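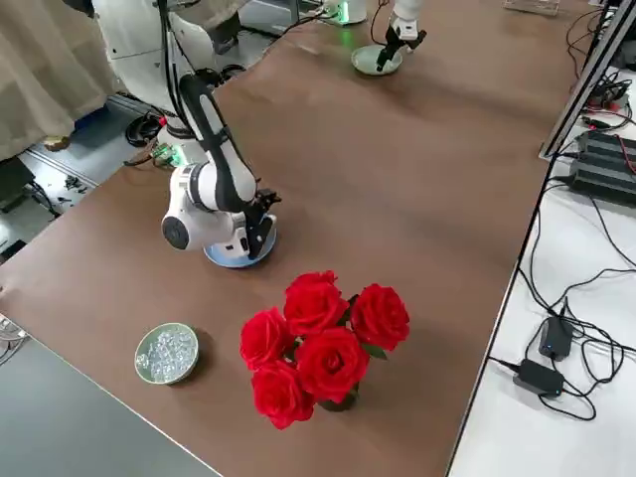
I've never been able to lay a table. I put the forks down, I stand back, I move a fork, and then everybody's food goes cold while I look for a candle. So when Prapai Thammasiri agreed to talk to me about Gumimell, the tableware shop she runs in Cirnbridge, I went along with a notebook full of very basic questions and a slightly guilty conscience. She started with flowers. Red roses, five of them, in a small dark green vase, with a shallow dish of clear, glassy beads close by, and I said it all looked terribly grown-up. "It's five roses!" she said. "You could do it on the way home from the station."

Five is what she tells everyone who asks. She used to make much bigger arrangements, back when she was doing dinners for 16 and charging by the table, and she says the guests spent the whole evening leaning sideways to talk to each other. "If I can't see your face over the flowers, the flowers go on the windowsill. I've moved other people's flowers in other people's houses. I'm not sorry."

The beads were a surprise to me, as I had always filed those under things that come free with a scented candle. Prapai loves them. She bought a sack of 1000 when a florist was closing down and has been finding uses for them ever since (also finding them in the hoover, she admits). Her favourite thing is to leave them in a dish with a pale green rim and let them get on with catching the light. I asked whether you're meant to put water in. "You can. Then somebody's child drinks it. I leave them dry."

We got on to plates, which is really what I'd come for, and I asked how she had ended up selling the things at all. She told me she'd inherited a great many from an aunt, 43 in one cupboard and hardly any two the same, and couldn't bring herself to give them away or to buy a proper set. She used them mixed for years. Friends kept asking where she'd got them, and eventually it seemed silly not to have a shop.

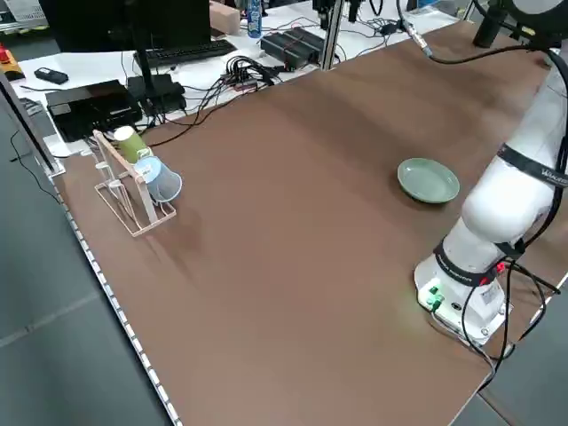
"People think mixed means anything goes," she went on, "and then they ring me up because it looks like a jumble sale." Her own rule is so simple I wrote it down twice. Keep the shape the same and let the colour wander. Round with round, a raised rim with a raised rim if you can, and after that a pale green will sit next to almost anything you own. She calls her green celadon when she's selling it and "the greeny one" when she's washing it up.

I confessed that my cups live in a heap. She was kinder about this than she needed to be. She likes a plain wooden rack, the sort made of thin rods and slats with a sloping back, and she likes cups on it tipped with their openings down so they don't collect dust. She doesn't mind what they're made of either. An olive-green paper cup can go on the same rack as a see-through blue plastic one as far as she's concerned, and she got quite cross about the idea that the everyday stuff should be hidden when visitors come. "What do you think they drink out of at home?"

Her business partner, Charoen Suwannarat, wandered through at that point with a mug of tea and disagreed with her about the paper cup. They've been having the same argument since January, apparently. He does the ordering and the accounts and has strong feelings about matching saucers. I asked if he mixed his plates at home and he said, very firmly, that he did not.

"He has twelve white ones," Prapai told me when he'd gone. "Lovely man. Twelve white ones."

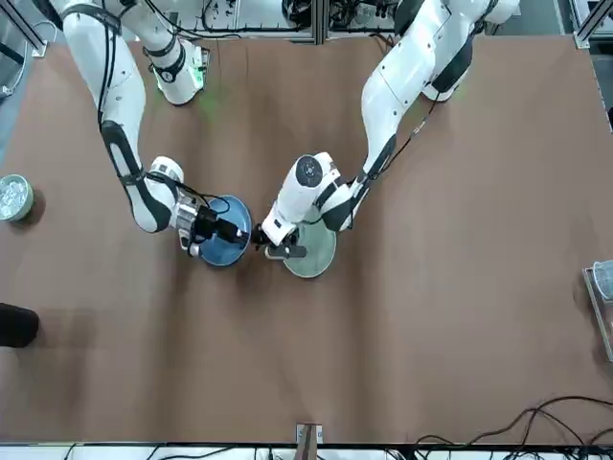 So what goes with green? Blue, she said, before I'd finished asking. A blue with some depth in the middle and a lighter rim is the one she'd pick, and she'd try the two side by side before buying anything else. Half her customers have something blue at the back of a cupboard already. She makes them go and look. One chap had come in to buy a full dinner set and left with a single green plate and instructions to ring his mother about the blue ones.

I wondered if that was any way to run a shop, and she laughed and said Charoen wonders too. But they sold 393 green plates last year, mostly in ones and twos, so somebody must be ringing their mother.
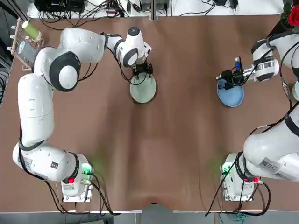 The pale green plate and the blue, with plenty of brown table to spare.

Brown is her other great enthusiasm. She won't have a tablecloth. A plain brown top with a few scuffs makes pale colours look fresher, she says, and she'd much sooner you wiped a table than ironed for one. I mentioned that my own table is white and slightly sticky. She thought for a bit and suggested a big tray.

Before I left I asked her to talk me through a supper for two, tonight, using only what I'd have in the house. Plates first, well apart, so there's room for elbows and a bread board. Flowers off to one side if there are any, and a jar will do for a vase. Cups straight off the rack. She doesn't fold napkins and she thinks charger plates are a con. "And cook something that can wait ten minutes," she added, "you'll be late. Everyone is."

I bought one of the green ones, naturally. It's on the tray now, next to a blue side plate I'd forgotten I owned, and I've moved the fork only once.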